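How to Clean a Microwave Interior and Reseat the Roller Ring

By Inna Polishchuk
March 20, 2018

The procedure applies to countertop microwaves with a glass turntable, a roller ring and a central coupler. It covers routine soil: splatter, grease film and dried starch. It does not cover rust, burn marks or a damaged door, which should be referred to a service shop.

What you need

A microwave-safe bowl or measuring cup, at least 500 ml
480 ml of water
White vinegar, 8 ml
Two soft cloths, one damp and one dry
Dish soap
A wooden toothpick

Do not use steel wool, powdered cleanser or oven spray. All three scratch or soften interior coatings.

Step 1. Steam the cavity

Pour the water and vinegar into the bowl and stand the toothpick in it. The wood gives bubbles a place to form and lowers the risk of the water boiling over suddenly when moved. Heat on full power until the inside of the door fogs, then leave the door shut until the bowl has cooled enough to handle. Remove the bowl with both hands.

Step 2. Unplug and remove the loose parts

Pull the plug before reaching inside. Lift out the glass plate, then the roller ring. On most models the coupler also lifts off its shaft. If it resists, leave it in place and wipe around it. Let the glass reach room temperature before washing. Hot glass in cold water can crack.

Step 3. Wipe from the top down

Start with the ceiling, then the side walls, the back and finally the floor. Wring the cloth well. Water must not run into vents or perforated panels. Leave the waveguide cover in position and wipe it lightly.

Step 4. Clean the door

Wipe the inner window, the frame and the sealing surface on both the door and the cabinet. Grease in this area keeps the door from closing flush. Dry it fully.

Step 5. Clean the ring and track

Wash the ring in warm soapy water and turn each wheel by hand. Hair and crumbs collect on the axles and are best removed with the toothpick. Everaldo Vieira, who services the Skustley and Varnlow ranges, replaces any ring with a flat-spotted wheel, as it will knock on every turn.

Step 6. Reassemble

Set the ring in its track, check that the coupler is seated and lower the plate until its hub engages. Plug in and run a cup of water for a short test. The plate should turn without rocking.
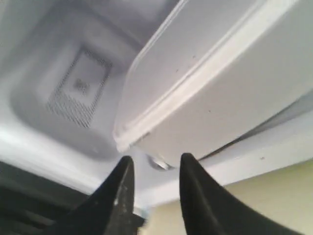
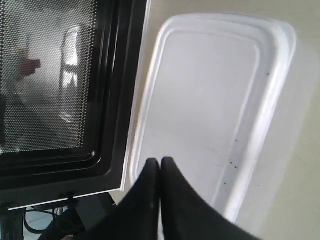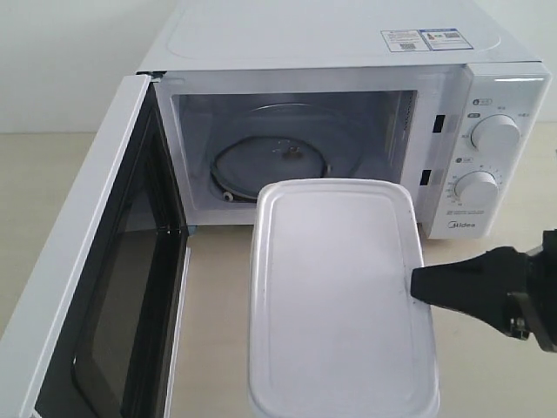
Can the microwave be run without the glass plate if the food is in its own dish?

Leave it off until the plate is back in place. The plate supports the dish, turns it for even heating and catches spills that would otherwise reach the drive shaft.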